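Gavorwood Robotics Club
Kitchen Task Set-up Guide
Section 4: Counter layout and first moves

4.1 Before you start

Read Section 3 (power and emergency stop) first. One member drives the arm and a second stays at the stop button. Swap roles only when the arm is parked.

CAUTION: The arm can move without warning once the controller is live. Keep hands off the counter until the driver calls "parked".

4.2 Laying out the counter

1. Place the wooden cutting board in the middle of the counter, raised rim upwards. All practice moves start and finish over this board.
2. Put the fruit on the blue plate: orange, apple and banana. Keep the plate clear of the board.
3. Stand the jar with the round wooden lid where the gripper can reach the block on top of it.
4. Place the cereal box last. It may lie flat or stand, but note which on the run sheet.
5. Lower the open gripper to just above one corner of the board and stop. Do not let the fingers touch the wood. 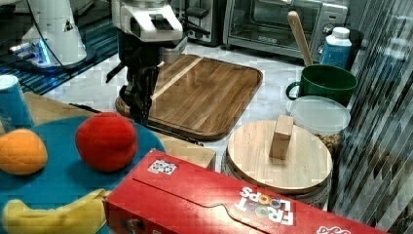

4.3 Setting the speed and file number

1. Open the Didora panel and load layout file 3144.
2. Set the speed limit to 1000. New drivers must not raise it. The competition limit is 2000.
3. Set the grip force to 44 for all fruit.
4. Save under your team name.

Note: If the panel rejects the file, ask Kolbrún Thygesen for the current copy. Files saved before April will not load.

4.4 Checking from the overhead view

1. Bring up the overhead view and compare it with the layout sheet.
2. Check that the cables have enough slack for the wrist to turn. A loop lying over the board is acceptable; a loop under the gripper is not.
3. Keep the toaster oven and toaster out of the planned path.
4. Record any item out of place, then park the arm before moving it by hand.

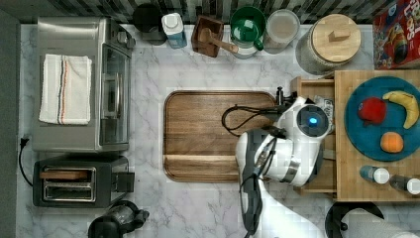 Fig. 4-2. Overhead view, arm over the right part of the board.

4.5 Faults

Arm stops in mid-move: press stop, clear the fault, return to 4.2 step 5.
Repeated faults: enter them in the log and tell Teun Hermans.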